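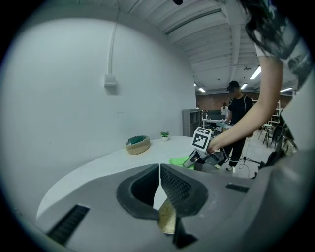

Basket weaving

Basket weaving is the craft of making containers and other objects by interlacing flexible plant material. It is one of the oldest crafts known and is practiced in nearly every part of the world. Baskets are used for carrying, storing, sifting and serving food, for trapping fish, and as furniture and decoration.

Contents
1 Materials
2 Techniques
3 Bases and rims
4 Regional traditions
5 Care
6 See also

Materials

Most plant fibers that bend without breaking can be woven. Willow is the usual choice in northern and central Europe, where one-year shoots, called rods, are cut in winter after the leaves have dropped. Rods dried with the bark on are sold as brown willow. White willow has been peeled in spring when the sap is rising, and buff willow has been boiled before peeling, which stains the wood a reddish tan.

Rattan, a climbing palm from Southeast Asia, is sold both as whole cane and as reed, the inner core of the stem. Other common materials are rush, seagrass, raffia, bamboo, pine needles, straw, and splints split from oak or ash logs.

Dried material has to be soaked before use. Reed needs a few minutes in warm water. Brown willow may need several days, and longer for thick rods. After soaking, willow is usually wrapped in a damp cloth and left overnight, a step called mellowing.

Techniques

Four main methods are generally recognized.

Coiling. A bundle of grass, straw or pine needles is wound in a spiral, and each round is stitched to the one before it. Coiled baskets can be made tight enough to hold fine grain.

Plaiting. Flat strips of equal width are crossed over and under one another. Palm leaf, bark and bamboo are often plaited. A plain over-one, under-one pattern gives a checkerboard surface, while over-two, under-two gives a diagonal twill.

Twining. Two or more weavers are twisted around each other as they pass the upright stakes. In wicker baskets the same stroke is called pairing when two weavers are used and waling when three or more are used.

Wickerwork. A flexible weaver is passed in front of and behind stiff stakes. The simplest form, with one weaver, is called randing.

Bases and rims

A round willow base begins with a cross of short sticks. Half of the sticks are split in the middle and the others are pushed through the slits. The cross is bound with two thin rods, and the sticks are then spread apart like the spokes of a wheel. Side stakes are inserted next to them and bent upward to form the walls.

The rim, or border, is normally made from the ends of the stakes. In a trac border each stake is bent down and woven past its neighbors in turn. Rod borders are thicker and wear better. Splint baskets are finished with a pair of hoops lashed around the top edge.

Regional traditions

In the village of Hetov, willow baskets for potatoes and fruit were made in most farmhouses until plastic crates replaced them. The weaver Radomír Skála kept the local pattern in use and taught it to Ľudovít Oravec, who now runs a summer course there each August. The village collection holds nearly 400 baskets, most of them made for farm work. A catalog of the collection, compiled by Signe Kristiansen, was published on 2021-05-20.

The Hetov field basket is oval, with a base of thick brown rods and a band of waling at the foot and again below the border. It has 2 small handles set into the long sides.

Care

Baskets should be kept out of direct sun and away from heaters, which make the fibers brittle. Dust can be removed with a soft brush. Willow and reed can be wiped with a damp cloth and dried in moving air. Mold forms quickly on baskets stored in closed plastic bags.

See also

Chair caning
Coppicing
Fish trap
Straw plaiting
Wicker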